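Vorlow Township Planning Board
Minutes of the Regular Meeting

Last updated: Feb 2, 2024

Print this page | E-mail this page

This site uses cookies to remember your display settings. By continuing to use the site you accept their use.

1. Call to order. The Chair called the meeting to order in the lower meeting room of the township hall. A quorum was present. The Clerk, the Zoning Administrator and the township's consulting engineer also attended.

2. Approval of agenda. Item 8 (sign ordinance, second reading) was moved to the next regular meeting at the request of the Zoning Administrator, who is still waiting for comments from the county. Motion to approve the agenda as amended. Seconded. Carried.

3. Approval of minutes. The minutes of the previous regular meeting were corrected under item 6: "north side of Kvam Road" should read "south side of Kvam Road." Motion to approve as corrected. Seconded. Carried.

4. Public comment. One resident of Carov Lake asked whether the seasonal weight limits apply to septic service trucks. The Zoning Administrator replied that limits are set by the county road agency and that permits are issued by that office. One resident asked for the hall parking lot to be plowed before evening meetings. Referred to the Clerk.

5. Master plan, township profile chapter. The consulting engineer presented the revised draft. The population figure has been changed to 3,498 throughout, including the table on page 36, where the earlier draft still carried the old number. The description of the township boundaries was shortened. Members asked for the following changes:

- The paragraph on Carov Lake should state that the public access is on the east shore.
- The hamlet of Kvam should be shown on the land use map with the same symbol used for the village.
- The history section should separate the founding of the township from the building of the grist mill, which the draft treats as one event.

The engineer will return a clean copy. The chapter will not be released for public review until the map is corrected.

6. Site plan review, Duvix, Kvam Road parcel. The applicant proposes a one-story addition to the rear of the existing light industrial building. The side setback shown is 50 feet, which meets the ordinance. The lot coverage calculation did not include the gravel storage area. The engineer considers gravel to be an impervious surface under the present definition and asked that the calculation be redone. 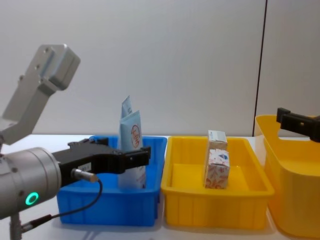 Robot arm and plastic bins on a white tabletop.

Drainage was discussed at length. The existing detention basin discharges to the roadside ditch through a culvert that the road agency has listed for replacement. The engineer recommended that the outlet structure be sized for the new culvert and that the applicant obtain written confirmation of the invert elevation. The applicant's representative agreed. Two members questioned the location of the dumpster enclosure, which on the drawing overlaps the fire lane. The enclosure will be moved to the west side of the lot. Exterior lighting must be fully shielded, and a revised photometric sheet is required.

Motion to table the site plan pending a revised coverage calculation, culvert confirmation, corrected enclosure location and lighting sheet. Seconded. Carried, with one abstention.

7. Private road standards. The Zoning Administrator reported that the draft now requires a right-of-way width of 60 feet for any private road serving more than four parcels. One member asked how the rule would affect existing roads at Carov Lake. Existing roads are treated as nonconforming and may be maintained but not extended. Members asked for a definition of "extended," and for a cross-section drawing to be attached as an appendix. No action taken.

8. Moved to the next regular meeting.

9. Reports. The Zoning Administrator reported on land use permits issued since the last meeting; the list is on file. The Clerk noted that the September meeting will be held in the fire hall while the floor of the township hall is refinished.

10. Correspondence. A letter from the neighboring township regarding its own master plan update was received and placed on file.

11. Adjournment. Motion to adjourn. Seconded. Carried.

Minutes are subject to approval at the next regular meeting.

Print this page | E-mail this page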